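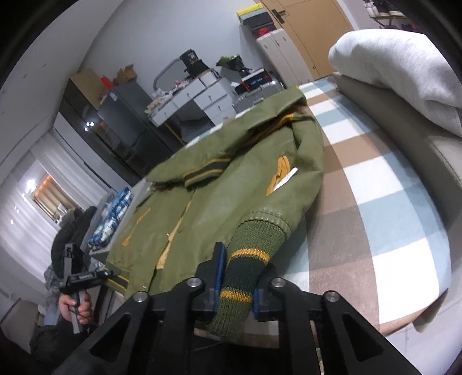 Rurar varsity jacket in olive green, with striped ribbed cuffs and waistband.

Rurar Varsity Jacket, Olive

Product reference: 341
Supplier: Estach Clothing Services
Page last revised: 9/10/20

The Rurar is the outer jacket approved for members of the Lemieux residential colleges. It may be worn at college events, on organised visits and at away fixtures. It does not form part of formal dress and should not be worn at ceremonies.

Description

The jacket is cut in the varsity style, with a smooth, leather-like olive body. The cuffs and waistband are knitted in green ribbing with yellow stripes. The lining is yellow and shows at the front opening when the jacket is unfastened. The front pockets are slanted for easy use and are finished in yellow.

No college crest is fitted as standard. Members who wish to add one should apply to the clothing office before having any stitching carried out, as needle holes in the outer material cannot be repaired.

Sizes

Small, medium, large and extra large. The jacket has a straight fit with enough room for a light jumper. Members who fall between sizes are advised to take the larger. Sleeve length should be checked with the arm bent, and the ribbed cuff should rest at the wrist without pulling.

A fitting set is held at the Drokier building and may be tried on by appointment. Sizes from the earlier supplier do not match those given here and should not be used when ordering.

Ordering

Orders are placed through the clothing office on the standard request form. Nearly 400 jackets were supplied in the last order period, and members are asked to return their forms early. Forms received after the closing date will be held over until the December order.

Each member may order one jacket. Requests for a second must be approved by Danang Harahap, Clothing Supply Manager.

Care

- Wipe the body with a soft damp cloth and leave to dry away from direct heat.
- Do not machine wash, tumble dry or iron.
- Clean the ribbed cuffs and waistband by hand with cool water and mild soap. Press out the water with a towel and do not wring.
- Empty the pockets before storage.
- Hang on a wide, shaped hanger. If the jacket must be stored flat, place tissue inside the sleeves and do not stack heavy items on top.

Small marks on the yellow lining can usually be removed with a little mild soap. Stains from ink or oil should be referred to a specialist cleaner.

Returns and exchanges

Unworn jackets may be exchanged for another size within 4 weeks of collection. Please lay the jacket flat in good light and check the seams, pockets and ribbing before wearing it outdoors. Any fault should be reported in writing, with the product reference and the size.

Jackets that have been altered or had a crest added cannot be exchanged - this includes work carried out by the office at the member's request.

Enquiries

Questions on sizing and fitting appointments should be addressed to Aaliyah Friesen at the clothing office, Drokier building, Room 4.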